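Who Gets to Stand on the Courthouse Steps?
Speaker notes, summer meetup for community bloggers and street reporters
Slot starts 2:00 p.m., back room at the Dvorak. Keep water up front. Clicker is the gray one.

SLIDE 1 – title

Hello, thank you, so good to see a full room in July! Say who I am: I write for Janasico, a small news blog covering Drelorbridge and the towns along the Lemach road. I've been to a lot of rallies and a whole lot of city meetings, and today is mostly about the meetings. Wait for the groan. Promise them it gets good.

One-sentence version of the talk: our city had a permit rule that decided who could gather in public and who couldn't, hardly anyone had read it, and a bunch of ordinary people with phones and a blog got it rewritten.

SLIDE 2 – the rule

Read it out loud, slowly. "Any assembly of more than twelve persons on municipal grounds shall require an application not fewer than thirty days in advance."

Thirty days. Let that sit.

Ask the room: what was the last thing that made you want to go stand outside with a sign? Did you know about it a month ahead? (Take two or three answers. Last time somebody said a school closing and the whole room wanted to talk about it, so watch the clock.)

There was also a fee, a damage deposit, and a line that let the clerk turn down an application if the event was "likely to disturb ordinary business." No definition of ordinary business anywhere. I looked. I looked for an embarrassingly long time.

SLIDE 3 – how we got onto it

The tenants from the Lemach road buildings wanted to stand on the courthouse steps on the morning of an eviction hearing. They found out about the hearing nine days before. They applied anyway and got a form letter back. They went anyway too, 74 people, and three of them were written up for unlawful assembly.

I was there and I want to be careful here, so read this part as written: nobody was hurt, the officers were polite to me, and the citations were handed out at the end, when most people had already gone to get coffee. I got that last part wrong in my first post. I wrote that they were handed out "as the crowd chanted." A reader who was standing right there wrote in, and I fixed it the same night with a note at the top.

Come back to this in the corrections section.

SLIDE 4 – first post

Show the first post as it went up. It's short. It's a little breathless. Point at the headline and laugh at myself, because I used the word "crackdown" in it and three citations is three citations. It mattered a great deal to the three people. It still wasn't the right word, and using a big word early meant I had nowhere to go later.

What the post did right: it linked to the text of the rule. That link got more clicks than my writing did, which I loved. People wanted to read the thing itself!

SLIDE 5 – asking for the files

Okay, this is my favorite part of the whole talk.

We put in a records request for every assembly application the city had gotten and what happened to each one. We asked for the application, the answer, and any emails between the clerk's office and the police about it. We got 1,605 pages. On paper. In boxes. I carried them home on the bus in two trips.

Practical notes, go through these at a decent pace:

Ask for a date range. Our first request didn't have one and it was bounced.

Ask for electronic copies and name the format. We forgot, see boxes.

Ask for the fee estimate before they start copying. Ours came down a lot once we asked how they'd worked it out.

Write down who you talked to on the phone and when. Send a friendly email afterward repeating what they told you.

Be nice to the people at the counter. They didn't write the rule, and the woman who helped us find the missing year did it on her own time.

(If somebody asks about state law differences: say I'm not a lawyer, point them at the handout, the legal clinic number is on the back.)

SLIDE 6 – reading night

We read the pages together over five evenings with anybody who wanted to come. Big tables, sticky notes, somebody always brought soup. Each page got read twice by different people. If the two readers didn't agree, the page went in a pile and we argued about it at the end of the night.

What we sorted for: what kind of group applied, how many days ahead, yes or no, and the reason if there was one.

Slow down here. The thirty-day line was being waived all the time. Road races, a car show, a choir, a ribbon cutting. The waivers were one-line emails. "Fine by me." "Sure, go ahead." And then you get to the groups who were upset about something, and there the thirty days was thirty days.

I really do not think anyone sat down and planned it that way. I think the clerk's office knew the choir people and didn't know the tenants. Say that clearly, because it's the part that changed minds on the council. Several of them went quiet when we put the emails side by side.

SLIDE 7 – publishing it

We ran it as a series. One post per week, each with the scans attached. Names of private people blacked out by us, even though the city hadn't done it. Phone numbers too. Please do this! A public record can still be somebody's home address.

We sent each post to the city before it ran and gave them two days to answer. Twice they caught a mistake. Once they sent a long reply and we printed all of it, every word, and it was a good reply.

Video: we posted the meeting clips with captions in English and Spanish. The captions took longer than the filming. Worth every minute, since half the tenants' group had been following along secondhand until then.

SLIDE 8 – faces

Serious for a minute.

When you film a gathering you're making a list of who was there. You may not mean to. Our house rules now:

Wide shots from behind when we can.
Ask before a close-up, and ask again before posting.
No kids' faces.
If someone writes later and wants out of a clip, they come out, no reason needed.
Keep the originals off the shared drive.

Somebody usually pushes back and says a public protest is public. True, and I'd defend your right to film it. I'm talking about what we choose to do with it afterward. Open it up for a few minutes if the room is lively. I change my own mind on this one pretty often.

SLIDE 9 – corrections

Go back to the "as the crowd chanted" line from slide 3.

Show the correction. Date, what we said, what was true, who pointed it out if they're fine with being named. We keep them all on one page. I used to dread adding to it and now I kind of enjoy it, because the person who writes in with a fix is somebody who read all the way to the bottom. Two of our best helpers started out as people writing in to tell me I was wrong.

SLIDE 10 – breather

Stretch break, stand up, refill the water. Leave this one up while people move around.
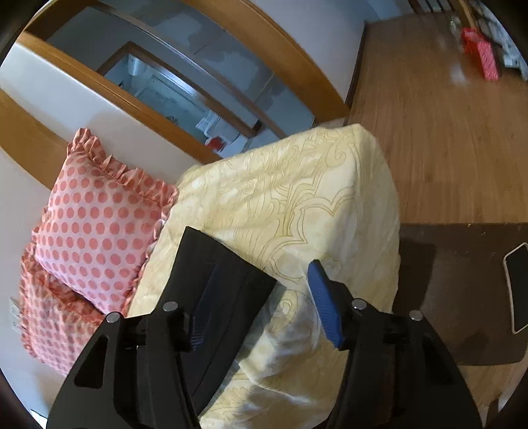
Slide 10: black gripper with blue pads, yellow patterned cloth.

Call them back after a couple of minutes. Don't start until the door is shut, the hallway is loud.

SLIDE 11 – the vote

The new rule: two days' notice for most gatherings, none at all if it's about something that just happened. No deposit. A refusal has to be in writing, with a reason, and you can appeal it the next morning.

It passed late at night and I missed the actual vote. I was out in the hall plugging in my phone. Tell this story, it always gets a laugh, and then say the serious bit: two other people from the reading nights were filming, so we had it anyway. Don't cover a long meeting alone.

The three citations were dropped a few weeks later. The city didn't say why, and I haven't written that it was because of us. I don't know that it was.

SLIDE 12 – what's still broken

The sound permit. It's a separate form, a separate office, and it still has the old language about ordinary business. If you bring a megaphone you're back on the old timeline. We're reading those files now.

Also the new rule only covers city land. The courthouse lawn belongs to the county (the steps are city, the lawn is county, yes really, there's a brass strip). So you can stand on the steps with two days' notice and if you take one step back onto the grass it's a different government. Show the map.

SLIDE 13 – try it at home

Ask people to look up their own town's assembly rule tonight. Look under parks, under streets, under special events, under noise. It may be spread over all of them. Write down how many days' notice. Email it to us and we'll add it to the shared list, which is open to anyone and pretty messy at the moment – help with the mess is welcome too.

SLIDE 14 – questions

Likely ones:

How long did it take? From the first post to the vote, a little over a year.

Did you get pushback? Some. Mostly from people who thought we were against the car show. We like the car show.

Do you need to be a "real" reporter to ask for records? No! Anyone can in our state. Check yours.

Would you have run it if the files had shown the rule was applied evenly? Yes, and I had half of that post drafted.

Handouts are by the door, Spanish ones in the blue folder. Room has to be clear by 3:30. Bring back the clicker.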